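Comunidad Netcombe > Hogar y mudanzas > Muebles

Mesa larga de madera clara con cercos: ¿lijar entera o solo donde está mal?

Publicado por Johanna Fuchs

Buenas. He heredado del anterior inquilino una mesa larga de madera clara, maciza según él (también decía que la caldera iba fina, así que lo tomo con cautela). Tiene dos cercos blancos de vaso y uno oscuro que parece el mapa de una isla. El acabado es mate y no sé si es aceite, cera o barniz. El hombre tampoco lo sabía, pero me recomendó «un producto» cuyo nombre había olvidado.

He probado lo siguiente, en orden de desesperación: un paño húmedo, mayonesa (lo leí por ahí, la casa olió a ensaladilla hasta octubre) y pasta de dientes. Los cercos blancos han bajado algo. El oscuro sigue en su sitio y la zona de la pasta de dientes brilla ahora más que el resto.

Mi problema de fondo es que la mesa se usa para todo. En mi casa nadie ha guardado nunca unas llaves en un cajón, y las bebidas se posan donde caen. He comprado posavasos; viven en un armario, impecables.
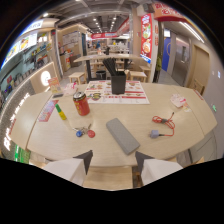
Lo que quiero saber es si puedo lijar únicamente la parte del cerco oscuro sin que luego se note un parche, y qué le pongo encima después. Presupuesto: poco. Paciencia: menos. Tengo una lijadora orbital prestada y la tengo que devolver dentro de 7 días.

Gracias de antemano, y por favor, nada de mayonesa.

3 respuestas

Amr Farouk

Lija toda la mesa y barniza. Yo lo hice con la mía y perfecta.

Maxence Courtois

Antes de lijar averigua qué lleva. Echa unas gotas de agua en una esquina discreta y espera unos minutos. Si la gota se queda redonda y tan tranquila, seguramente hay barniz, o una cera reciente. Si la madera se oscurece y se la bebe, es aceite ya gastado o directamente nada. Luego frota en un punto escondido con un algodón y un poco de alcohol: si se pone pegajoso, puede ser goma laca, y en ese caso ya tienes media explicación de los cercos blancos.

Los blancos suelen ser humedad atrapada en el acabado. Prueba con la plancha tibia, sin vapor, sobre un trapo de algodón seco, en pasadas cortas y mirando cada vez. Sin vapor, insisto. Una vez lo escribí en este mismo foro sin insistir y recibí un mensaje privado muy sentido.

El oscuro es otra historia: ahí el agua ha llegado a la madera, a veces con ayuda de algo metálico. Con ácido oxálico sale bastante bien, pero guantes, gafas, ventana abierta, y a aclarar a conciencia. Primero hay que quitar el acabado en esa zona, o el ácido se queda encima sin hacer nada.

En cuanto al parche: con barniz se va a notar, lo siento. Con aceite puedes retocar y difuminar hacia los lados, siempre a favor de la veta. Si la mesa tiene años, la madera de debajo será de otro tono y tocará lijar el tablero completo. Grano 120, luego 180, luego 240, y no te saltes ninguno aunque la lijadora te mire mal. Ni se te ocurra el 600 antes de aceitar: cierra demasiado la superficie y después no absorbe como debe.

Para una mesa con tanto trajín yo pondría aceite duro, dos manos finas, retirando el sobrante con un trapo. Los trapos empapados, extendidos a secar al aire libre o en un cubo con agua, nunca hechos una bola en la basura, que pueden arder solos.

(El apellido coincide con el de la tienda Courtois. No me hacen descuento.)

Zhiqiang Zou

De acuerdo con casi todo lo de Maxence, aunque a mí la plancha me da pánico y uso el secador. Tarda más, pero puedes tomarte un café mientras. Sobre posavasos, a ser posible.

Añado que limpies bien los restos de pasta de dientes antes de hacer la prueba de la gota, que es abrasiva y te habrá pulido esa zona. Pruébalo en otro sitio.

Comentario de Johanna Fuchs

La gota se la ha bebido entera, en dos esquinas distintas. Voy a por el aceite. Amr, ¿con qué barniz lo hiciste?

Comentario de Amr Farouk

Ni idea, la pintó mi cuñado.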